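Subject: Re: [countertops] Oil or film finish on maple edge-glued tops? 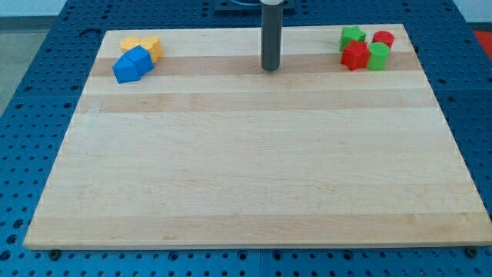 Maple board, strips glued side by side. The color shifts a little from one strip to the next.

Hi all,

I'm replying to Dougal's message, which I've left at the bottom for anyone who joined after June. I've now had three maple tops in my own kitchen and fitted a fair number in other people's, so I have opinions on most of what he asked. Take them as one person's experience. My shop is small and dry, and yours may not be.

On the finish first. I use plain mineral oil on anything that will be cut on, and a hardening oil on everything else. A film finish like varnish looks very good for the first year. Then somebody drags a cast iron pan across it, water gets under the scratch, and you have a gray patch that can't be fixed without sanding back the whole area. With oil you can sand a spot the size of your hand, wipe more oil on, and by the next week you can't find it. The cost is that you have to keep doing it. I do mine once a month around the sink and about twice a year elsewhere. If Dougal's tenants won't do that, he should think again about wood next to a sink.

On the sanding. He asked if going past 220 is worth it. For maple under oil, I say no. I stop at 180 on the top face and go a bit finer on end grain, which otherwise soaks up oil and turns dark. Maple will burnish if you keep going, and then the oil sits on top and stays sticky. I did this to a whole island once and spent a weekend scrubbing it with mineral spirits. Do raise the grain before the last grit. Wipe the surface with a damp rag, let it dry overnight, then sand lightly by hand. If you skip it, the first wet dishcloth will do it for you.

On the color. He says the Granden tops he looked at had a lot of variation and asks if he should pay for the select grade. It depends on what you like. Maple sold in strips nearly always has some warmer bands in it, and small knots and flecks too. Under oil the bands get a little stronger and the whole top goes yellower over a few years. I like it. If a customer wants an even, pale surface, I tell them to pay for the select grade and to expect some yellowing anyway. What I would not do is stain it to even it out. Maple takes stain in blotches, and every scratch shows through as a white line.

On movement. This is the part of Dougal's message that worried me. He says he plans to screw the top down tight through the corner blocks of the cabinets. Please don't. A top 25 inches deep can move a good quarter inch across the grain between winter and summer in a heated house. Along the length it hardly moves at all. Fix it firmly at the front so the overhang stays the same, and use slotted holes or oversize holes with washers at the back. Leave a gap at the wall and cover it with the backsplash. I have been called out to two split tops, and both had been screwed down at all four corners.

Also finish both faces. If you oil the top and leave the underside bare, the two sides take up moisture at different rates and the thing will cup. It doesn't have to be pretty underneath, but give it the same number of coats. The same goes for the inside of the sink cutout, which should get more than anywhere else. I flood that edge until it stops drinking.

Let the top sit in the room where it will live before you cut it. I give it a week, on battens so that air gets to both sides. Don't lean it against a wall, and don't put it flat on a concrete floor.

On suppliers, I can only speak for two. Rilley have been steady for me. Their glue lines are tight and the thickness is what they say it is, though delivery is slow and they won't give you a time of day. I used Chaiyaporn once for a wide piece and it came well wrapped and flat. I haven't bought from Granden, so someone else will have to answer that.

If anybody has used the Susar clips for fixing tops, I'd like to hear how they hold up. They look handy, but the slot seems short to me for anything over two feet deep.

I'll be at the bench most evenings this month, so replies may be late.

Bill

Dougal MacRitchie wrote:

> Hello everyone,
>
> First post here, though I've been reading for a while. I'm
> redoing the kitchens in a small building with 11 apartments
> and would like to use maple tops in all of them. They are
> edge-glued, 25 inches deep, and the longest run is 122
> inches. I've been quoted 400 dollars per kitchen for the
> standard grade, and the select grade is a good bit more.
> The whole counter budget is a little tight, and I have
> 3,000 dollars set aside on top of it for sinks and taps.
>
> My questions:
>
> Would you use oil or a film finish in a rental?
>
> Is there any point in sanding past 220?
>
> The samples I saw at Granden varied a lot in color. Is
> select grade worth the money, or will it all even out
> with age?
>
> I was going to screw the tops down through the corner
> blocks, front and back, good and tight. Any reason not to?
>
> Has anyone got a supplier they are happy with?
>
> Thanks for any help.
>
> Dougal MacRitchie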